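Kovow
November

Been asked again whether a machine can do the laundry yet. I spend my workdays on this, so a few posts on where things stand.

Short version: parts of it. Moving clothes from a basket into a front loader goes well on a good day. The whole chore, start to finish, with no person in the house, does not.

Loading looks like one job and it's a string of small ones. Find the door. Open it without dragging the washer. Pick up cloth, which never has the same shape twice. Get it past the rim. Check that no sleeve is hanging out. Close the door until it clicks.

We ran the loading job 28 times on Friday at the Ullcombe shop. 13 were clean from first grab to closed door. Most of the others ended with something caught in the door.

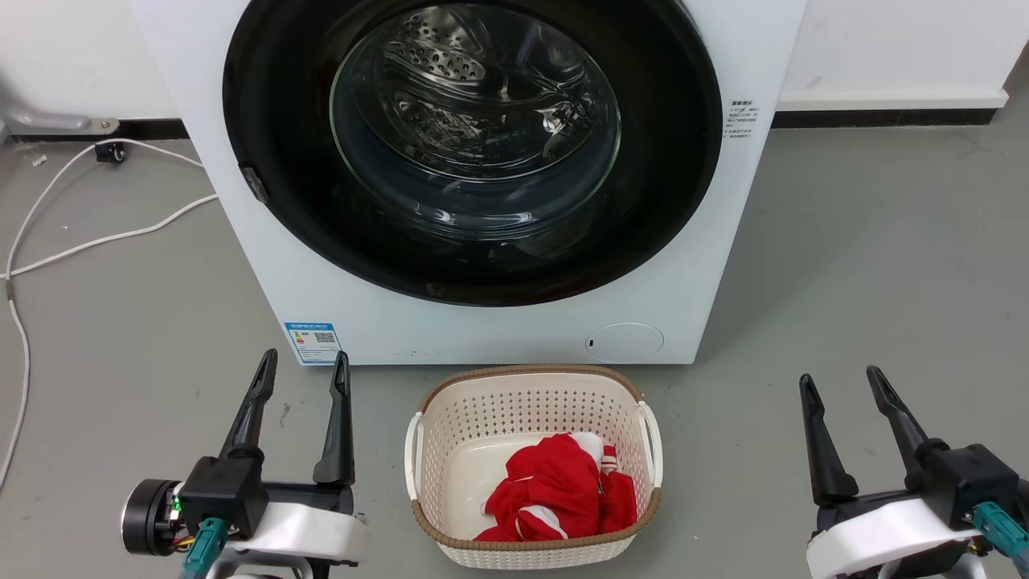 Single items are easier than a full load. With a full load the gripper grabs two things, drops one halfway, and then has to decide if the one on the floor is still its problem. Ours usually decides it isn't.

Glass doors are also a pain. Depth sensors don't like curved, shiny surfaces. A person reaches in without thinking about it. The arm slows way down near the rim, and I'd rather have it slow than have it bang the glass.

Sorting colors is decent now. Checking pockets is bad. Reading care tags is worse, mostly from trying to hold the tag flat. Folding towels is fine. Fitted sheets, no.

The team at Grostedska went the other way and built for shop rags only. Same rag, same bin, same machine, all day. They logged 1,857 rags last month with 2 stoppages. That's a useful product. It's also a much smaller problem than a family's laundry.

People ask if they should wait to buy a new washer. No. Buy the washer you need.

My guess is that shops and hotels get this well before homes do. Same items every day, same layout, and a worker nearby to clear a jam.

Next week we try the Morrison fingertips, which are softer and should hold thin fabric better. Will post the numbers either way.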